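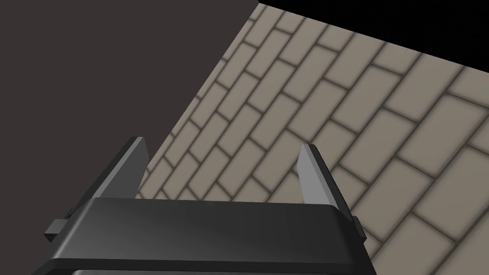 Testers Wanted for the Noketti Refillable Pod

September
By Burgi Bachmann

Print this page | E-mail this page

Hi all! I run the counter at Britirside, and we're looking for adult vapers to try out the Noketti before it goes on our shelves. It's a small refillable pod device with adjustable airflow, and I've had one in my pocket all month (the draw is nice and tight, but I want more opinions than mine!).

We have 11 spots. You need to be 21 or older, with ID, and already vaping every day — please don't sign up if you don't use nicotine now. You'll keep the device for 10 days, fill it with your usual juice, and jot down how the coil holds up, how long the battery goes between charges, and any leaks. Leaks especially, I want to hear about every drip.

Testers get $40 in store credit once the notes are in, and you can hang on to the pod. Anyone who works for another shop or a juice maker will have to sit this one out, sorry.

To sign up, come by after 4 p.m. and ask for me or Brigitta Baumgartner, or leave a message at extension 751. Tell us what you're vaping now and what strength.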